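The fruit bowl problem

I have been reading a lot of advice about fruit lately, which tells you how my April is going. Every home organising blog has the same rule. Wash everything the minute you get in from the shops, dry it, put it in a beautiful bowl in the middle of the table, and your household will magically start eating it. The bowl they recommend is usually hand-thrown and costs as much as the fruit would for half a year.

I don't buy it. We had the bowl for years. It was a big grey one from a market stall in Urnthorpe and all it ever did was hide things. You'd take the top orange, then the next orange, and about the time you got to the bottom layer you'd put your thumb through something. One summer it was a mandarin that had gone the colour of a tennis ball. The smell stayed in the glaze.

The other school of thought is the produce container. I tried the Clunov ones, with the little vent on the lid you're supposed to slide depending on what's inside. Perhaps they work for someone who remembers which way the vent goes. In our fridge they took up a whole shelf, and a container you can't see into properly is just the bowl again with a lid on. They now hold rubber bands and birthday candles.

What I do these days is tip the lot out on the table. Everything, straight on the cloth, and sort it by eye before anything gets put anywhere. It takes 10 minutes if I don't stop to eat. The citrus is tough and can sit out. Kiwis I squeeze, and the firm ones wait. Apples go in the crisper, whatever anyone says about how nice they look on a bench, because a warm apple goes floury and then the kids won't touch it and I can't blame them.

I will say the table helps. Ours is round, and the blue cloth with the little triangle trees on it has "Perfect VINTAGE" printed in the middle. I'm doubtful about the perfect and more doubtful about the vintage. It was bought new. But it wipes down, and orange peel shows up well against it, so I find the bits before they dry out and get walked through the house.

A plastic plate is the only equipment. Anything with a soft spot goes on the plate and gets eaten that day, cut up, no discussion. If the plate stays empty I've either shopped well or I'm not looking hard enough, and I usually go around a second time.

The shopping gets carried home in whatever bag is nearest the door. I've given up on mesh produce bags. They're sold as the answer to everything and the drawstring on mine went in a month. A free tote in a loud colour does the same job, stands up on its own if you're lucky, and I can spot it from the other side of the car park.

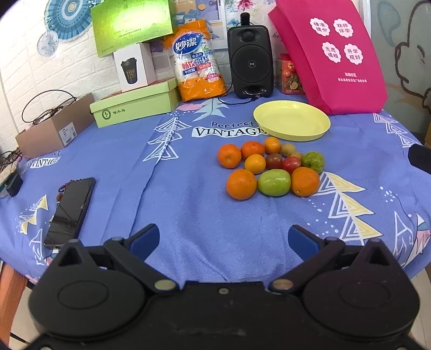

Does any of it save money?

I kept a tally on the back of an envelope for 31 days, mostly to win an argument. We threw out less than the month before, but we'd also bought less, and there was a week when half the house was off its food with a cold. So I'm not going to claim a miracle. Anyone who tells you they save 400 dollars a year by rearranging their fruit is selling a bowl.

The guava was the one real change. I used to buy them, put them away to ripen and forget them until the whole kitchen smelled like a perfume counter. Sitting out with the rest they get noticed. I still think they're overpriced at Brannigan and I still buy them.

Plums are a dead loss whatever you do. They're hard as a golf ball at breakfast and leaking by tea. If someone has a method I'd like to hear it, provided it doesn't involve paper bags, a banana, or getting up early. I've tried the banana. I ended up with a brown banana and the same plums.

Next month I might have a go at the vegetables, though potatoes on the good cloth is where I suspect I'll meet some resistance at home.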